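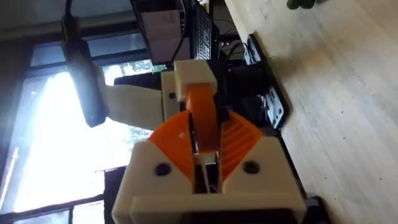 Why I Finally Cleaned Up the Window Room

July 10, 2023

There is a room in my place that gets the best light in the building, and for three years I have used it to store things I was planning to deal with. I call it the window room. My sister calls it the place where chairs go. We are both right, although she says it with more feeling.

Last week I decided to turn it back into a room where a person might sit down. The window is large, there is green outside, and on a bright morning so much daylight comes in that you can't really see what's out there. I'm told people pay extra for this. I had been giving it to four boxes of cables and a Traltska shelving unit that I'd put together with one shelf upside down.

The shelf went first. Traltska instructions have no words in them, just a small smiling man with a screwdriver who has never met a stripped screw. I spent most of Saturday taking the thing apart, flipping the shelf, and putting it back together, after which I had a correct shelving unit and one leftover bolt. The bolt is in a dish now. I check on it.

Then the boxes. I have a rule that I read somewhere, that if you haven't opened a box in a year you should get rid of it without looking. I looked. I found:

A phone charger for a phone I gave away.
The manual for a Viveo rice cooker, in eleven languages, and no rice cooker.
91 zip ties in a bag marked 100, so at some point I used nine zip ties, and I would love to know on what.
A birthday card for Eldana Demissie, signed, sealed, and never mailed.

Eldana lives two streets over. Her birthday is in April. I walked the card to her door on Sunday and she opened it in front of me and said she thought the joke about turning forty held up pretty well, considering. She's forty-two. She also came back with me to look at the room, which was generous of her, and stood in the doorway for a while with her arms folded.

"You could put a desk there," she said, pointing to the window.

I said I'd been thinking of a desk there.

"You've been thinking of a desk there since I was thirty-nine."

So I cleaned the window, that being the job between me and the desk. If you have never washed a big window with bars across it, let me explain how it goes. You do the first pane and it looks wonderful. You do the second and realize the first has streaks. You go back to the first. Now the second has streaks, though you haven't touched it. This goes on until the sun moves and you can't see the streaks anymore, and that is how you know the window is clean. I used newspaper, as my grandmother did, and then a microfiber cloth, as my grandmother would have done if she'd had the sense to be born later.

The gray pipe up near the ceiling I have left alone. I got up on the ladder fully intending to dust it, ran one finger along it, looked at the finger, and came down again. Some of that dust predates me and may have legal rights. I did consider painting it. I had a paint card from Iveck with a shade called Chiba on it, a sort of dull green, and I held it up and squinted for long enough that my neck hurt. The pipe can stay gray. It suits the pipe.

Getting the desk was the expensive part. I wanted the plain one and it was $283 with delivery, which seemed like a lot for four legs and a top, so I priced a used one, and then the gas to go get the used one, and then the friend with a van I'd have to feed. I bought the plain one. It comes Thursday, between eight in the morning and the end of time.

Meanwhile I've got one chair in there (the other chairs have been rehomed to the hallway, where my sister will find them) and I've been having coffee by the window before work. It faces the green and I can't see my phone screen at all in that light. I have read 60 pages of a novel I bought in an airport. I don't like it much, but I'm going to finish it.

The cable boxes are down from four to one. The one is in the closet. I haven't labeled it, so we'll see what year I open it.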